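Reviews > Legal > Estate planning kits

Home Reviews Guides Forms Contact

Durnine Power of Attorney Kit, review by Flor Zapata
Tue 23 June

The Durnine kit covers 2 documents: a durable power of attorney for finances and a health care proxy. It does not include a will. Each form comes on paper and as a fillable file, with a guide keyed to the clause numbers.

The financial form is the stronger one. Powers are granted line by line, and each line needs initials. Real estate, gifts and retirement accounts are off by default, a safer setting than the blanket grant in the Olto kit. The successor agent clause is clear about when the second agent takes over.
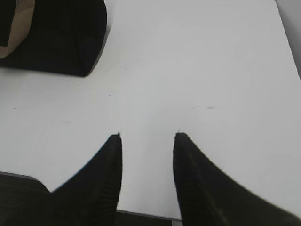
White tabletop, open space in the middle.

The health care form is thinner. It names one agent and one alternate, and it leaves treatment wishes to a blank box with no prompts. Torano handles this better – its form asks specific questions and leaves room for notes.

Signing instructions call for 2 witnesses and a notary on both forms. Some states ask for less, and the guide says so in a table. I checked 7 entries against the state statutes. All matched except one, where the table had not caught up with a change made last November.

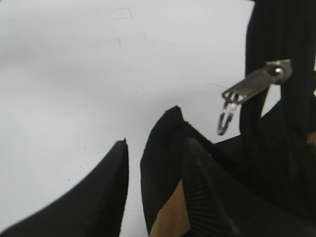
Black fabric bag, opening spread apart.

Banks may still ask for their own form. The guide gives this one sentence and should give it a page.

Rating: good for a simple estate with one clear choice of agent. Anyone with a business or property in another state should see a lawyer.

We use cookies to remember your settings. Accept | Manage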